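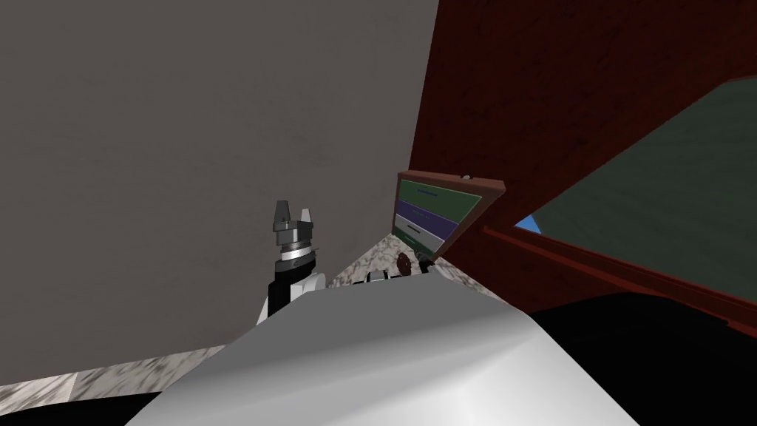
6th August

Lech swears the Pruto arm is fine now. I'll believe it when I see it. He re-zeroed the wrist in the kitchen sim before lunch and ran 100 reaches, and 82 came back clean, which he calls good. I call it 18 knocks against a cupboard. The fingers still open a hair late. Wojciech Bielecka wants the joint offsets copied straight to the real cell at Fevby tomorrow. I said no, check the collar bolts first, same as last time. Nobody wrote down the old offsets either. I've put them in my notebook, page two, in pen.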